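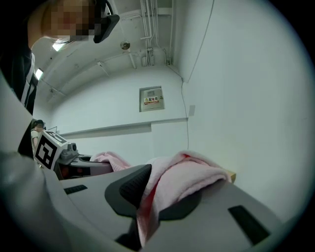
Attachment 1 — pink towel at the finger pad, folding station

Ticket 429: Towel folding, operators losing time on regrips
Site: Gresmont
Opened by: Cayetano Echevarría
Status: Open, waiting on Martens

Issue: Since the Trendari folding work moved to the hand-held grippers, people on the late shift report that thin towels slide off the pads when both hands pull. They stop, lay the towel down and start over. Shift target is 28 folds per person and most are missing it.

Friday, 2:15 — Swapped the pads on 5 units. Fewer slips on the thick towels, no change on the thin ones.

Friday, 3:40 — Checked grip points with the operators.
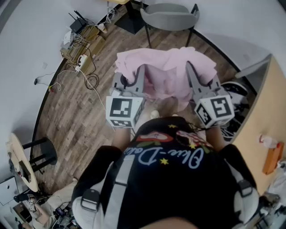
The target was set when folding was done by bare hand, and it has not been changed. Operators say their wrists and shoulders are sore by the second hour and they want a break written into the schedule. Grip position matters too. With the pink cloth held in both jaws like this, the middle hangs in loose folds, and people spend time getting it flat before the first fold. Two of them asked for a table at waist height.

Next: Martens to send softer pads. Grisa to review the target and breaks with the shift lead. Do not close until both are done.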